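Progress report to the Skenwood Fund: comedy performers' biography archive, work up to the end of March

Prepared by Merle Lockyer, project editor

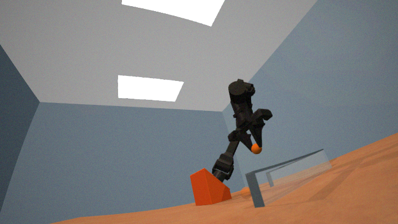 In the last report I wrote that we were still collecting material for the first group of biographies. I am glad to say that this stage is closed now and we have moved to the writing. The purpose stays the same as in our application: to publish short and reliable life stories of comedy actors and writers who worked in regional theatre and radio, and who are missing from the usual reference books.

Writing. The first group is divided into 4 parts, and 3 of them are ready in draft. The part on radio writers is late. Nikau Sutcliffe found that two of the people in it used the same stage name in different years, and several of the old programmes mix them up. He has separated most of the credits, but for some early shows we can not yet say who was on the stage. I prefer to leave these credits out until we have a second source.

Interviews. Isla Tuhiwai has recorded long conversations with former members of the Wandetti touring company. They were very generous with their time. The recordings are good for the atmosphere of touring life, but less good for dates, as people remember a season by the weather or by the van that broke down. We check each date with newspapers before it goes into a biography. One family asked us not to publish the details of a divorce, and we have agreed to this.

Family background. The Fund asked us to explain how much we write about parents and relatives. Our rule is now the following: we name the parents when this is already public, and we mention other relatives only if they had a part in the person's career. Kirsty Paterson has gone through the drafts with this rule and shortened many opening paragraphs. I think they read better.

Website. The pages are built by Niltix. The search works by name and by birthplace, but not yet by title of the show. Kane Paewai is preparing the list of titles, which has about 900 entries and needs much cleaning, especially where a show changed its name on tour.

Budget. We are inside the budget for staff and travel. The cost of photograph permissions is higher than planned, and we would like to move 300 pounds from printing to this line. Please let us know if a separate letter is necessary.

Next period. We will finish the radio writers, send all drafts to the performers or their families for correction, and begin the second group, which starts with the Tautahi revue and its writers.

Merle Lockyer

2 comments | 4 shares

Related items
Application summary and list of names
How we check stage credits
Wandetti company: call for old programmes
Note on photograph permissions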